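Rallmont Queen Bed Skirt review: seven months on the guest bed
Posted 4/14/22

I bought the Rallmont bed skirt in September to hide the base of our guest bed. The ensemble is an old one we inherited and the fabric on the sides had gone a nasty shade of brown. A new base was more than I wanted to spend on a room that gets used a few weekends a year.

The skirt was $70 from Podstead, plus postage. It comes in white, beige and a charcoal colour. I chose beige.

Fitting it

You need to take the mattress right off. The skirt is sewn to a flat centre panel that lies over the base, with elastic at the corners. It's a two-person job with a queen mattress. I did it alone the first time and the panel dragged sideways when I slid the mattress back, so I had to start again. Upholstery pins would help, but none are supplied.

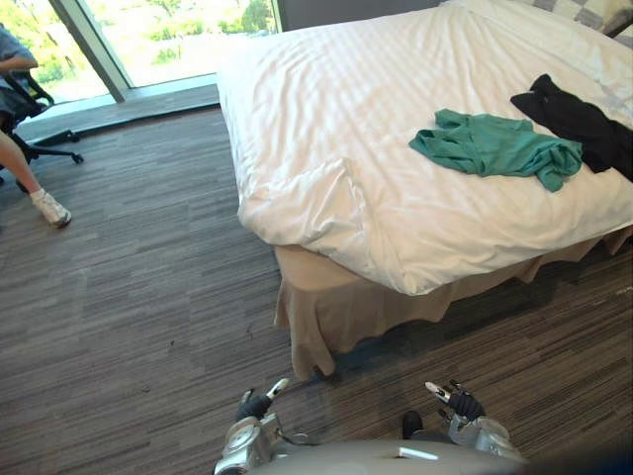
The skirt on the guest bed, with the white duvet over it.

The drop is listed as 38 cm. Ours reaches the carpet, but measure from the top of the base before you order, as a lower bed will have fabric pooling all the way round. Rallmont lists only the one drop in queen size. Zarnelia does a longer one if your bed is on tall legs, though it costs more.

Pleats

The pleats are loose and they don't stay even. The product photos show crisp, straight folds. Mine had those for a day or so after ironing. If you like a tailored look, buy a box-pleat style.
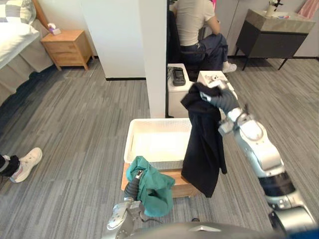 Washing is simple enough once the thing is off the bed, and getting it off is the same chore as putting it on. The label says cold wash, line dry. I've washed it twice and measured it both times, and it lost 2 cm in the first wash and nothing in the second. The colour hasn't changed. Iron it while it's still damp.

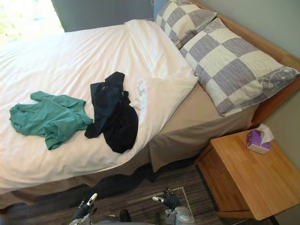 I had a Didenko wraparound skirt on our own bed before this. That one goes on with elastic and no centre panel, so the mattress stays put and the job takes a few minutes. The drawback was that it slid down at the foot end every time I changed the sheets. The Rallmont hasn't moved at all. 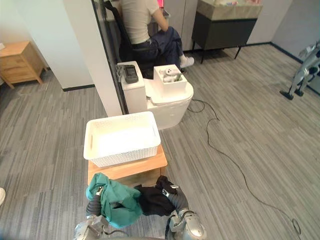 Vacuuming along the edge is a bit of a nuisance. The head grabs the hem unless you turn the suction down or lift the fabric with your other hand. Storage boxes fit behind it and can't be seen from the doorway.

The stitching is sound apart from a few loose threads at one corner, which I trimmed. Returns at Podstead are 60 days, unwashed.

I'd buy it again for a spare room at that price. For a bed you strip down often, I'd look at a wraparound.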